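Play food and small toys are awkward to store because they roll. A bamboo steamer basket from the kitchen cupboard holds them well, stacks when it has to and can live on a shelf where the kids can reach it. These notes are for a steamer that has retired from cooking.

## Getting the basket ready

- Wipe it out with a cloth wrung almost dry. Don't soak it and don't put it in the dishwasher.
- Run a thumb around the rim and the floor. Rub any splinters back with fine sandpaper, going with the grain.
- Stand it on its edge near an open window until it is fully dry. In February that takes an afternoon in Kiloddale. In winter, allow a couple of days.
- If it still smells of dumplings, leave a saucer of bicarb inside overnight with the lid on.

## Sorting on a clear table

Work on a pale, plain surface with a wall behind it. Things that roll will stop at the wall, and small pieces show up well against white. Keep the lid off and to one side while you sort, so you can drop pieces straight in.

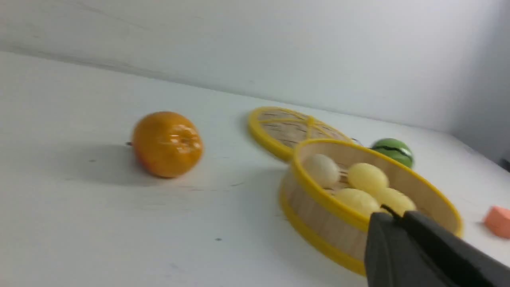

*Toy orange, steamer basket and lid, ready for sorting.*

Put the biggest pieces in first. A plastic orange takes up a fair bit of room, and the lid has to sit flat afterwards. If it rocks, take something out.

## What goes in which basket

Two baskets are easier to manage than one deep tub. We use this split:

1. Plain balls in the first basket. Mixed colours are fine, and white and yellow look good together on the bamboo. 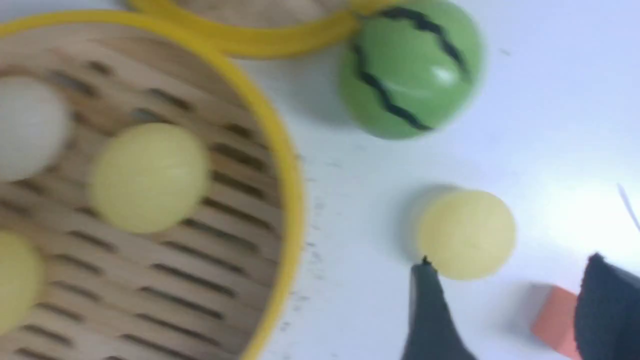

2. Toy fruit in the second, including round ones such as watermelons.
3. Blocks in a separate box. Their corners catch in the slots of the basket floor.
4. Anything small enough to swallow goes up high, away from children under three.

## Upkeep

Empty the baskets every 17 days or so and tip the crumbs into the garden. Wash plastic pieces in warm soapy water and dry them with a tea towel before they go back — damp toys will mark the bamboo and can bring on mould.

Check the coloured bands while the baskets are empty. A loose one can be fixed with a little PVA glue and a clothes peg, left overnight.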